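4.2 Improvised surfaces and the question of intent

Much of the recent writing on household storage treats the improvised shelf as a plan. A board goes across a box, things go on the board, and the author then explains what the resident was trying to achieve. Nakamura calls this "vertical thinking." We are not convinced. In the Mistwood inventories, which list 2909 objects across 12 homes, a raised board was often recorded as storage when all we knew was that something had been left on it.

The difference matters for the counts in Section 3. If every object on a raised surface is coded as stored, then toys become one of the best-organized groups in the house, a result that anyone who has lived with toys should question. Our coders were told to mark an object as stored only if it shared its place with at least one other object of the same kind, or if the resident named that place when asked. Under this rule, 50 of the toys first coded as stored were moved to the "resting" group.

Figure 3 shows the kind of arrangement that gave the coders trouble.

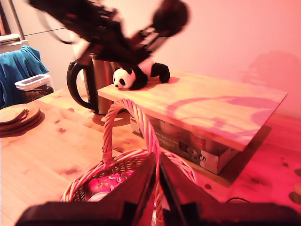 Figure 3. Stuffed panda on a pine board raised on a printed cardboard box, with an electric kettle to the left and a wicker basket in front.

The toy lies on its side near one corner, and the board has a kettle for a neighbor. On the Urnell scale this would score as a "display surface," mainly on account of its height. We see little support for that reading. A panda on its side may be on display, or put away, or simply put down, and the scale has no way to tell these apart. The basket raises a similar problem. It holds a pink-and-white floral item that could be fabric or paper, and the scale asks the coder to choose between "linen" and "wrapping" with no third option. We left the field blank.

It could be argued that we are too strict, and that most people do know where they put things. Perhaps so. But the Skistimska interviews, often cited in support of this view, asked residents to explain their surfaces while standing in front of them — a setting in which almost any pile will be given a reason. Only 5 of the interviews were repeated at a later visit. Until that is done on a larger scale, we prefer to report position and leave purpose out of the main tables.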